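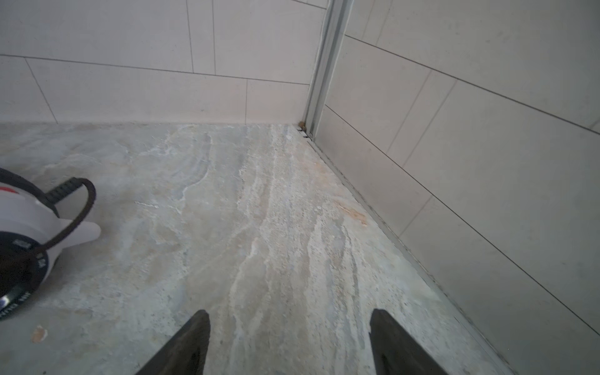
tilewright
Went to the Clarnel open day in Prurkthorpe last month, mostly for the free coffee, and ended up spending two hours at the bathroom cleaning demo. They've got an arm that's supposed to go after the spots people miss, and the corner they gave it was a fair test: a little clump of brown stuff right at the foot of the metal trim, and a faint rusty stain out on the floor by the wall. Birgit Sauerland ran the session and took questions the whole way through, which I liked. She said they've logged 2,167 runs so far.

mopbucket_dan
Streaky stone-look floor like that is a mean choice, I can't tell dirt from pattern on mine and I have eyes lol. Did it get the rust?

tilewright
Didn't see it try, they broke for lunch and I had to pick up my kid. Sorry!!

Fatport_Phil
I was there in the afternoon. Slow. I clean rentals for a living and I'd have the room done and be back in the van – and I don't cost 4,000 a month to lease.

tilewright
Where'd you get 4,000? She told our group 300 for the pilot.

Fatport_Phil
Guy at the Issahaku table. Might have been for their own machine, come to think of it. Still slow.

grout_expectations
Disagree with Phil. I don't care if it takes all night as long as it's done by 6 am. My knees are shot and corners are the part I hate most. Is there another open day coming up?

tilewright
October, I think. Parking is terrible, go early.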